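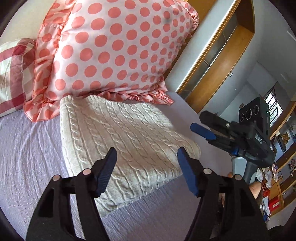

How to catch up on a long-running soap before the big episode

September 10, 2024
By Ruth Lightfoot

Coming back to a soap after a long break is hard work. I stopped watching Ralside in the spring and returned in August to find two weddings had gone ahead and the pub had changed hands. With the anniversary week coming up, this is the method I used. It took me 7 evenings.

1. Pick one storyline
Don't try to follow everybody. Choose the plot that the big episode will turn on. For Ralside that is the paternity story, so I followed the Bulby family and left the garage lot alone.

2. Find your last episode
Scroll back through the catch-up service until you reach a scene you remember. Write down the episode number. Mine left me 62 behind.

3. Read the short summaries first
The one-line listings are enough at this stage. Mark any episode that mentions your chosen characters, a funeral, a court date or a departure. Skip the fan forums for now, as the thread titles give away endings.

4. Watch the marked episodes in order
Start with the Friday ones if you are short of time — that is where the writers put most of the reveals. Watch the first two minutes of the next episode as well, then move on.

5. Keep a note of who knows what
Half of any soap plot depends on this. I use two columns, one for the secret and one for the people who have heard it. When Górecki overheard the row in the café, his name went in the second column. He has said nothing so far, but he will.

6. Check the cast changes
Look for recasts before you start. I spent three episodes thinking the new Danny was a lodger.

7. Stop the night before
Leave anything you haven't reached. The anniversary episode will have a recap at the start, and most characters will shout the rest at each other in the first ten minutes.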